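Greer MacAulay has walked up Dokden so many times that she stopped keeping a tally years ago, and she still talks about it like somebody who has only just found it. "It's such a good hill!" she says, before I've got my coat off. "People drive straight past it to get to the big names, and I want to run out into the road and wave at them."

She has spent the last few years writing a walking guide to the hills above Tornlow, and if you think a small patch of high ground can't fill a book, an afternoon with her will change your mind. The book covers old drove tracks, two ruined shielings, a lot of bog, and a long-running argument about which of two summits is the higher.

That argument is where we begin. Dokden and its neighbor Vanags stand across a narrow gap from each other, and from the village they look exactly level. For as long as anyone can remember, half of Tornlow has sworn by one and half by the other. MacAulay grew up in a Vanags house.

"My grandfather would not hear a word against it," she says. "He had a whole speech. And then Craig Nisbet and I went up with proper survey gear one May, stayed on each top long enough to get a reading we could trust, and it came out at 3,050 feet for Dokden and 3,034 for Vanags. Sixteen feet! I was crushed for a day or so, and then I was thrilled, because how often do you get to settle something like that?"

Has it settled anything? She laughs. Dougal Kerr, whose family has grazed sheep on the Vanags side for generations, told her that the cairn on Dokden ought not to count, and when she explained that they had measured from the rock underneath it, he said in that case he'd build a better cairn on Vanags. He has started, too. It was up to her knee the last time she looked.

She loves that sort of thing, and the guide is full of it. There are route notes, of course, with the gates and stream crossings set down very plainly, but between them come stories she picked up by knocking on doors. Kenna Munro gave her the names of the pools on the burn, eight of them, none of which appear on any map. Each has its own name in the book now, printed beside the stretch of path where you pass it.

"Kenna learned them from her aunt, going up to swim," MacAulay says. "She said them in order, quickly, the way you'd say the alphabet. If she missed one she had to go back to the start. I sat there writing as fast as I could, and I thought, well, this is the best morning of the whole project."

I ask which walk she would hand to a beginner, and she has the answer ready: the lower loop from the Tornlow bridge, out by the old wall and home through the birches. It takes almost 3 hours if you stop for your lunch, and she is firm that you should stop for your lunch. The wall gives good shelter from the west. On the far side there's a flat stone where you can sit with your back to it and see right down the valley.

"I've taken people up there who told me they hated walking," she says. "What they hated was being marched. Go slowly, look at things, eat a sandwich. It's a different day out altogether." 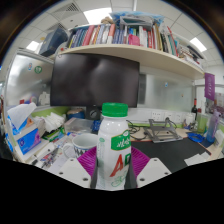 The hardest chapter to write was the one on weather. She wanted to be useful without frightening people off, and she tore up several drafts. Murdo Lindsay, who read every version, kept writing "more mist" in the margin. He was right, she says. Mist comes over the gap between the two hills very fast, and the ground on the north side of Dokden looks the same in every direction once it does. The finished chapter tells you where to turn, which fence to follow down, and when to leave the top for another day.

"I've turned back plenty of times," she says. "I've turned back within sight of the cairn. You grumble all the way down and then you have your tea and you're fine, and the next time you go you get the view, and oh, it's glorious."

The book has gone off to be printed, and she has already found a track she wishes she'd put in. It leaves the road above the last farm and seems to head for the old peat cuttings, though she lost it in the heather halfway. She's going back with Nisbet as soon as the ground dries out. Kerr has asked whether they would mind carrying a few stones up Vanags while they're at it.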